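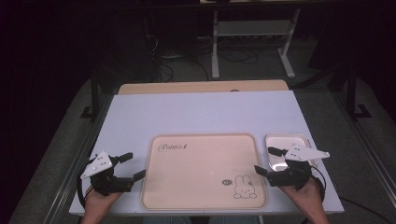
Posted by the course tutor, Web Retail module, 20/09/2026

Handout 2: product pages and checkout

Read before the lab. Short version of what got said in class, plus the bits we ran out of time for.

Product page, what has to be there
Name, price, stock, delivery cost. All visible on a phone without scrolling if you can manage it. Most of last year's projects hid delivery cost until step three of checkout and then wondered why people left.

Example store for the whole term = Koritz (kitchen and table stuff, small catalog, 200 products). You all have the export file. Sizes are in a mix of inches and cm, fix that first.

Variants
One page per product, color and size as options. Not a page per color. Search engines see near-identical pages and pick one for you, usually the wrong one. If you must have seperate pages, set a canonical link. Check it in the source, don't trust the plugin.

Filters
Category pages only. Price, size, material. Every filter combo makes a new URL unless you stop it. The Nagano demo site had more than 100 indexed URLs for one category of mugs. Look at how Lirus handles it (slides, middle section): filters work in the page, only the main category gets indexed.

Checkout
Guest checkout on by default. Ask for an account after payment, on the thank-you page.
Fields: email, name, address, card. Phone number optional, and say what it's for.
Error messages next to the field, plain words. "Invalid input" gets you marked down.
Back button must not empty the cart. Test this. Then test it on a phone.

Measuring
Add to cart, start checkout, purchase. Those events and no others for now. Skoditau test account is shared so put your group letter in front of every event name or you'll be reading someone elses numbers.
Conversion rate = orders / sessions. Some tools use users instead of sessions. Write down which one you used!!

For the lab
Bring your cleaned export and a paper sketch of one product page, phone size. Desktop later.
Reading: chapter on forms, skip the part on captchas, it's out of date.

Checkout write-up can be resubmitted once. Old June template still fine, just change the header.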